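Tuesday, bench notes, keyboard stuff mostly

Finally got the Jarau board open over lunch. Heledd had been complaining that the space bar sounds like a dropped spoon, and she's right, it's awful. Stabilizer wire was bone dry on the left side.
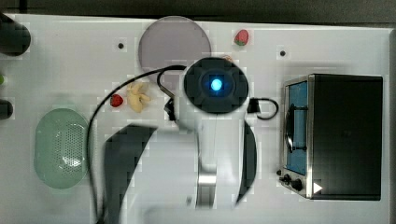
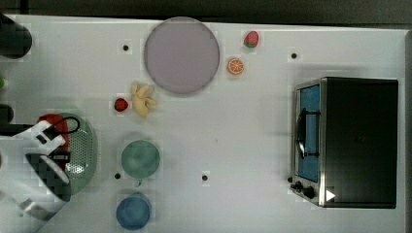

White table, with the plate and strawberry in both.

So, lube. Used the thin stuff from Plumitz on the wire ends and it went on fine, but I put way too much on the first one and had to wipe it all off again (Florian, if you're missing paper towels, that was me). Rattle is gone! Return feels a bit slow now. Will see if it loosens up after a few days of typing.

Also swapped four switches on the number row for the 90 gram springs Kerttu had left over. Too heavy for me, my pinky hates the zero key. Putting the old ones back tomorrow.

Firmware: debounce was still at the default and the E key kept doubling. Tried a 200 microsecond scan interval, no change, then 500, still doubling. Pretty sure it's the socket and I've been fiddling with the wrong thing all morning. Reflow that first.

Hervé wants to know if the Zullwood case fits this plate. Screw holes line up, USB cutout doesn't. File needed.

Cable from the drawer is no good, don't use it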